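A Morning at the Sturnside Toy Fair

I have been meaning to get to Sturnside for years. It's a small fair as fairs go, spread over two floors of an old seed warehouse by the river, and it has a reputation among people who write about play for being the one where you can get down on your knees in front of things and poke at them. So I drove over early, parked beside the weir, ate a cheese roll in the car and was through the door while half the stands were still peeling tape off their boxes.

The downstairs hall is mostly outdoor stuff. Mud tables, balance beams, a climbing net that I was told I was too heavy for (fair enough). I liked the sand diggers from Stubbs a lot. They've been making the same sit-on digger for as long as I can remember, and this year they've changed the handles so that a smaller child can work both levers without sliding off the seat. I watched a girl of maybe three fill a bucket with dried corn, tip it out, and fill it again while her father had an entire meeting over her head. She did not look up once!

There was also a very good stand of rain toys, all gutters and funnels and little wheels, and a man with rolled-up sleeves who was happy to get soaked showing them to anybody who stopped. I stopped for far too long. My left shoe was still squelching at lunch.

But I had really come for the upstairs.

The stairs up are narrow and there's a rope to hold on to, and at the top you come out into one long room with windows all down the river side. This is where they put pretend play: shops, vets, workbenches, dolls' beds, and kitchens. So many kitchens. I have a weakness for play kitchens that I can trace straight back to the one in my first classroom, an awful brown thing with a door that pinched, which the children loved more than anything else in the building. I've had a soft spot for them ever since and I will happily talk about them to strangers on trains.

What struck me this time was how different from one another they've become. You used to get pink or you got primary colors, and that was your choice made. Now there are tiny farmhouse kitchens with a curtain where the cupboard doors would be, and corner kitchens, and one that folds flat against a wall for people in apartments (clever, though the hinge was stiff and I'd want to try it again after a year of use). One maker had gone for a camping stove and a crate, with a washing-up bowl on top, and that was the whole kitchen. I loved it. It was also the cheapest thing in the room by a mile.

Wernix had the biggest stand, with a proper little street laid out on a rug: bakery, post office, fruit stall. They've put a lot of work into the bakery. The loaves are felt and the pastries are wood, and there's a tray that slides into a rack with a lovely clack. A boy in a green hat was running the place when I got there and he sold me five rolls, then refused to take them back. I tried to leave them on the counter and he followed me with them. I had to have a quiet word with the grown-up on the stand.

Rinura were two stands farther along. They're newer and smaller, and their things have a calmer look, the kind that parents tend to put in the living room. I spent a good twenty minutes there talking to Tamsin Ellery, who designs most of the range and used to fit real kitchens for a living. You can tell. She talks about worktop heights and sink depths the way a kitchen fitter does, and she gets very animated on the subject of where a child puts their elbows. She had a tape measure in her back pocket and kept pulling it out to show me things, including the height of my own hip.

Her big argument is about corners. Most play kitchens are a box with a flat front, so two children end up side by side facing the wall and bumping each other. She wants them to be able to come at the counter from more than one side. I'd never thought of it in those terms, but I've certainly broken up enough fights at the sink end to believe her.

She's also good on the question of how much detail is enough. Too little, she says, and older children drift off; too much and everybody fiddles with the one clever knob and forgets about lunch. I think that's right. When I was teaching, the thing that got the most use was always the plainest: a bowl, a spoon, somewhere to put the bowl down. I must have been served 200 bowls of pretend soup a term and I never once saw anyone ask for a more realistic spoon.

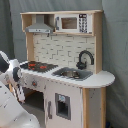
I do have a bit of a thing about sinks, I should admit. A deep one gets used for everything. It's a bath for the bear, then a place to hide keys, then a swimming pool, and on a good day somebody washes a plate in it. A removable bowl is better still in my book, as it can go off to the table and be a mixing bowl or a helmet or a drum, and you can carry it to the real sink when it gets sticky. Faucets matter too. Children will mime turning on the water with such care, hand on the lever, waiting for it to get warm! I once watched a four-year-old test pretend water with her wrist, exactly as someone must have done for her bath the night before.

Stovetops are more of a split. Some children take no interest in them at all, and others will defend a particular burner for a whole afternoon. Tamsin told me her own nephew has a rule that soup goes on the back left and nothing else may go there, ever. She's found that plain printed rings hold up to play as well as anything that lights up, and there are no batteries to hunt for. I was glad to hear it. Every light-up stove I've owned has ended up with a taped-over battery hatch and a dead buzzer.

Microwaves, on the other hand, I've come all the way around on. I used to think they were a bit of a sad thing to give a child to play with. Then I noticed what goes on with them. There's the pressing of the buttons, then the waiting, then the beep (the child does the beep, and there's real pride in a good beep), and then whatever comes out is far too hot and everyone has to blow on it. That's a whole story with a beginning and a middle and a bit of danger in it. Give me a toy microwave any day.

After that I had a wander through the vets and the workbenches, which were fun but terribly loud, and sat down for coffee in the window at the far end. The café at Sturnside is run out of a hatch and does one kind of cake. It was ginger. I had two slices and watched a heron on the weir, and felt very well disposed toward the world.

The afternoon talks were in a side room with 41 chairs and more people than chairs. I stood at the back for one on mending toys, which was excellent and very practical: what glue to use on beech, how to get crayon off painted panels, when to sand and when to leave it alone. The speaker passed around a dolls' crib that had been repaired three times, and you could feel the mends with your thumb but hardly see them. I've come home with a list and I mean to start on the wobbly stool in my hall.

A few practical notes for anyone thinking of going. Get there early, as the parking by the weir fills up fast and the next nearest is a good walk along a muddy path. Bring cash for the cake. The upstairs room gets hot once the sun is on the windows, so leave your coat in the car. Children are welcome all day, and the staff are lovely with them, but the stairs are hard going with a stroller and the lift is at the back of the building behind the outdoor hall, badly signed. Ask at the desk and they'll walk you to it.

The smaller makers sell from the stand in the last hour, and I came away with a wooden whisk, a bag of felt ravioli and one of the little gutters from downstairs. The next fair is in March and I've already put my name down for the mending workshop.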